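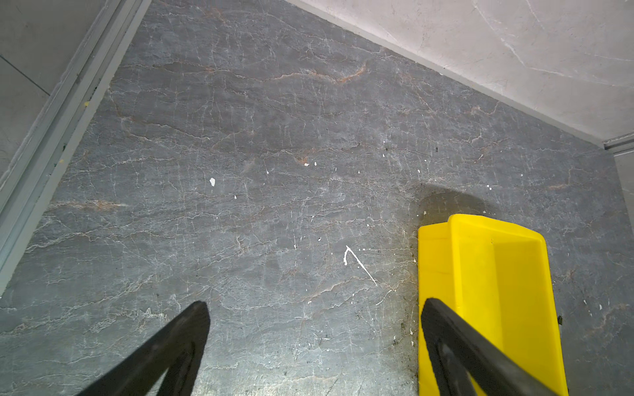

Brestance, 1st October

Section 4. Removing paint and plaster spots from polished dark floors

This section applies to polished floors with a dark marble pattern, including slate-gray grounds with white and rust-colored veining. Complete Section 3 (Walls and Trim) first.

4.1 Finding the spots

Fine white veins and white droppings look alike from standing height. A vein branches and continues; a dropping has an edge and usually stands proud of the surface. Thin streaks, such as the long one with a hooked end on the floor shown, are easily taken for veining. Check by touch.

1. Switch off the ceiling light and set a hand lamp on the floor, facing the far wall.
2. Mark each spot with low-tack tape placed beside it. Do not cover the spot.
3. Pick up chips and dark debris by hand. Sweep with a soft brush, working away from the trim.

4.2 Removal

1. Lay a damp cloth over the spot for 20 minutes.
2. Hold the Cornby plastic scraper nearly flat and push under the edge of the spot. Lift, wipe the blade, repeat.
3. For thin streaks, start at one end and follow the line. Do not scrape across it.
4. If a film remains, apply Stindska Floor Cleaner diluted 1:33 with cold water. Wipe after two minutes.
5. Rinse with clean water and dry with a lint-free cloth.

CAUTION: Do not use vinegar, descaler or any acid cleaner. Acid dulls polished marble permanently.

CAUTION: Do not use steel blades or scouring pads.

NOTE: Orange-brown bands and streaks may be part of the pattern. Do not treat them as stains until a test with plain water has been made.

4.3 Ridged trim and thresholds

Dust and plaster collect between raised ridges. Brush along the ridges with a dry nylon brush, then vacuum. Do not pour water against the trim.

4.4 Final check

Repeat step 1 of 4.1 with the lamp moved to the opposite wall. Remove all tape. For replacement scraper blades, order Bermúdez part 432 (pack of 17).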